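Cesta organizadora calada Fladus, azul claro
Ref. 48 · Ordenación · Mesas y escritorios

Os cuento cómo entró esta cesta en el catálogo, que tiene su historia. Yo llevaba meses buscando algo para la mesa del taller, donde acaba cayendo de todo: rotuladores, cables, piezas pequeñas, cosas de los niños... Había probado cajas de cartón (se deforman enseguida), bandejas de escritorio (demasiado planas) y hasta una ensaladera vieja, que mi compañera Farah Lau todavía me recuerda de vez en cuando. En septiembre nos llegó la muestra de Fladus y me la quedé yo antes de que saliera del almacén. ¡Y no la he devuelto!

Es una cesta rectangular de plástico, abierta por arriba, con ranuras en el fondo y en las paredes. Sencillísima. El color, en la ficha del fabricante, se llama «azul claro», aunque según la luz tira a turquesa pálido y queda muy bien sobre madera, sobre blanco y sobre casi cualquier mesa que no sea ya azul. 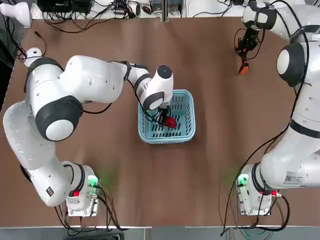 Para lo que más la uso es para las cosas pequeñas, esas que no tienen sitio propio y que al final del día siguen rodando por la mesa. El fondo ranurado deja pasar el polvo y las migas, así que basta con levantarla y pasar un paño por debajo. Una cosita roja como la que hay en el fondo, hacia una esquina, se ve enseguida sobre un color tan clarito, y eso para mí vale mucho - con la caja negra que tenía antes me pasaba la vida palpando a ciegas. Eso sí, ojo con lo muy fino: los alfileres, los clips pequeños y las minas de portaminas se cuelan por las ranuras. Para eso os recomiendo el forro de fieltro Drirnetel, que se vende aparte y se recorta con tijeras normales.

Me preguntáis mucho por el lavado. Yo la lavo en el fregadero, con agua templada y un chorrito de jabón, y la dejo boca abajo sobre un trapo. En el lavavajillas no la he metido ni pienso hacerlo, y el fabricante tampoco lo aconseja. Si se os mancha de rotulador, probad con un poco de alcohol en un algodón y frotad sin apretar mucho.

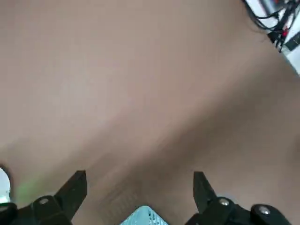
El otro tema es el peso. Fladus indica un máximo de 5 kilos, y yo no pasaría de ahí si la vais a mover cogiéndola por el borde. Quieta en la mesa o en una balda no da ningún problema. Nabila Amrani, clienta nuestra desde que abrimos la tienda de Plirkport, las tiene en la despensa con las patatas y las cebollas (las ranuras ahí vienen de maravilla, porque corre el aire) y me escribió para pedir más. Su único «pero» es que no lleva tapa, y tiene toda la razón. Si necesitáis tapa, mirad mejor la caja Chung, que es más cerrada y también más cara.

Mi consejo para un escritorio o una mesa de trabajo es no pedirle a la cesta que lo haga todo. Lo largo y delgado, de pie en un vaso. Lo que se usa a todas horas, fuera y a mano. Y a la cesta, lo demás - así no se convierte en ese cajón sin fondo que todos tenemos en casa.

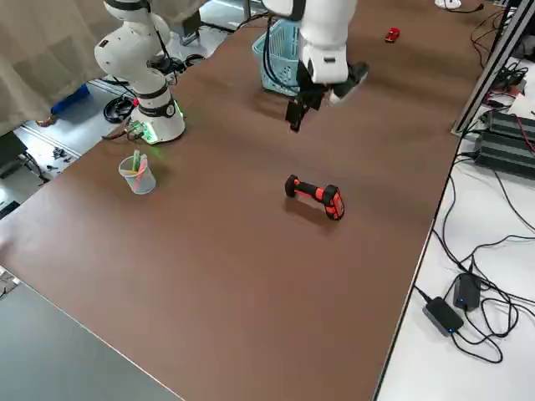

La cesta azul claro al fondo de la mesa, con los rotuladores o palitos verdes y rosas en su vaso transparente y un cochecito rojo.

Datos prácticos
Material: plástico
Color: azul claro
Forma: rectangular, con paredes y fondo ranurados
Carga máxima: 5 kg
Tapa: no incluida, no disponible
Forro Drirnetel: se vende por separado

Envíos y cambios
Los pedidos que entran por la mañana salen del almacén de Plirkport en 48 horas. Si la cesta no os encaja en el hueco (medid antes, por favor, que luego vienen los disgustos), la cambiamos sin problema mientras esté sin usar y conserve la etiqueta. Para pedidos grandes de colegios, talleres u oficinas escribidnos primero desde el formulario de contacto y os preparamos un presupuesto a medida.

Quedan 76 unidades en azul claro. El gris está agotado y todavía no tengo fecha de reposición.

Ficha actualizada el 19 de noviembre de 2023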